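Filed under: Short Fiction | Near Future

The Open Day

Milovan Perić took the number 44 bus to the open day because the car park at Tanell was full by nine. He had the letter in his coat. It said he could bring one guest, and he had not brought one.

A woman from the firm led the group along a corridor to the third booth. There were 11 of them, mostly retired, and a boy who kept asking about lunch.

"This pair does laundry and table things," she said. "Go on, get close."

Milovan got close. He had folded shirts at the Janevski hotel for most of his working life – sheets too, in October, when the coach parties came. The arms were over an orange cloth with a cartoon dog on it. Behind it were a plate, a fork, a spoon and a pink cup.

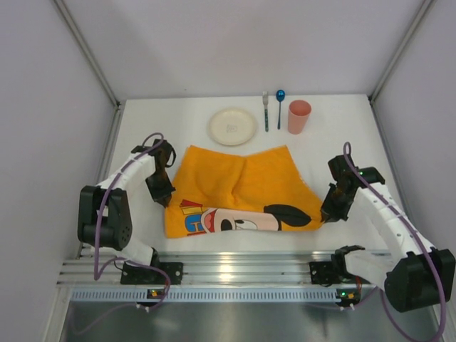
The Question

"Who taught it?" he asked.

"People did. They moved the arms by hand, over and over. 537 times for that one job."

"And were they any good at folding?"

She laughed, then saw that he wanted to know. "One of them was," she said.

He nodded and stayed at the glass. The others went on to see the kitchen, and the boy got his lunch. Milovan watched the left arm – he had always started from the left himself.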